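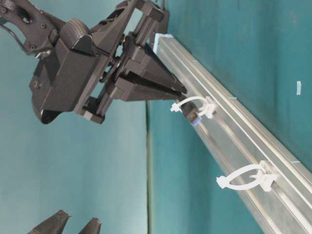
What is a cable clip for?
It holds a cable at one chosen point along its route, so the plug at the end isn't doing the holding.

Chapter 15
Running a Cable Along a Rail

Before you start: Chapter 14 (slots, nuts and end caps). You'll need the word "profile" from there. Same meaning here.

Most benches get their cables last. Rail goes up, hub gets plugged in, and then somebody drags a lead across the shortest gap and calls it done. Works fine until a sleeve catches it. This chapter is the slow version of that last job. Short rail, one USB cable, a few clips, one hub. Bigger runs come in the next chapter but the steps hardly change.

15.1 The parts

Rail. Extruded aluminum with grooves running the whole length. The grooves take clips, nuts, brackets. In the worked example the rail is 83 cm long, Hornberg pattern, but any slotted profile will do.

Clips. Two parts to look at: the base, which sits in the slot, and the loop, which goes round the cable. An open loop lets you lay a cable in from the side. A closed one means threading the plug through, and a USB plug is a lot fatter than it's cable. Check before you buy a bag of them.

Cable. Measure the route, not the straight line. The Parsons workshop sheet (reprinted on page 89) adds a hand's width at each end for slack. Good habit. 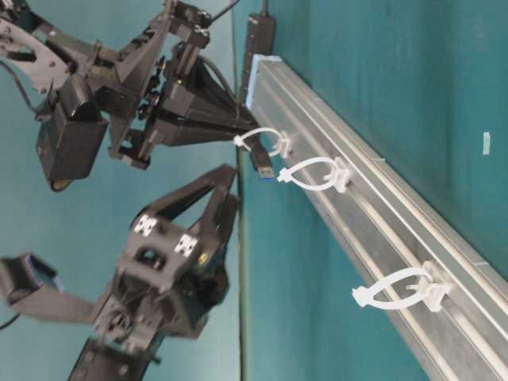

Fig. 15.1 White clips with open loops along a slotted rail. USB plug with blue insert beside the first clip.

15.2 Placing the clips

Dry run first. Lay the cable along the rail by hand, no clips closed, and look at where it wants to go. Cables remember the coil they came in. Straighten the worst of it between your fingers.

Then the spacing. One clip near each end, the rest shared out between. For a thin USB lead some 18 cm apart is plenty. Stiff cable can go wider. If it sags, add one. If you can't get a finger under it anywhere, it's too tight and should come out again.

All loops facing the same way. This sounds fussy. Try it the other way once, on a rail mounted over your head, and you'll see.

Order of work:

1. Set the clip bases in the slot, loosely spaced.
2. Bring the plug end up to the first clip, hub end of the rail.
3. Leave the slack there. Don't plug in yet.
4. Lay the cable into the first loop, then the next, working away from the hub.
5. Slide the bases to even things up.
6. Close the loops, plug in.

Steps 4 and 5 usually get done together, which is ok. Step 3 is the one that gets skipped. Students at the Didside evening class plug in first nearly every time and then find they've pulled the slack down the rail with the cable.

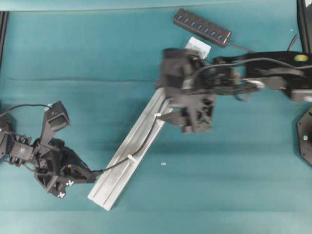

Fig. 15.2 Cable lying along the top of the rail, held at two points. Multi-port hub with blue ports near the upper end.

15.3 Where the hub sits

Close to one end of the rail, ports where you can reach them. Don't hang it by its own lead. The lead that leaves the hub needs a route too and most people forget to draw it. Put it on the sketch now, other color.

Keep power and data apart if there's room. On a short rail there often isn't. Cross them square if they have to cross, and don't bundle them for neatness. The old Dirneo handbook bundled everything, and undoing one lead meant undoing the lot.

A cable doesn't have to sit on top of the profile. Running it down the lower side keeps the upper grooves free for brackets. Harder to inspect though. Pick one side and stay on it to the end of the rail.
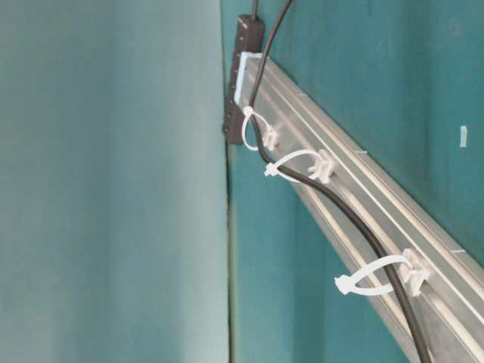 15.4 Practice job

Use a rail of any length and a cable a bit longer than it. Sketch the route, mark your clips on the sketch, then fit them. Tug gently at the free end. The plug end shouldn't move; if it does, find the clip that slipped and reseat it. Take the whole thing off and do it again with the cable on the other side.

Keep both sketches. You'll need them for the corner bends in 15.5.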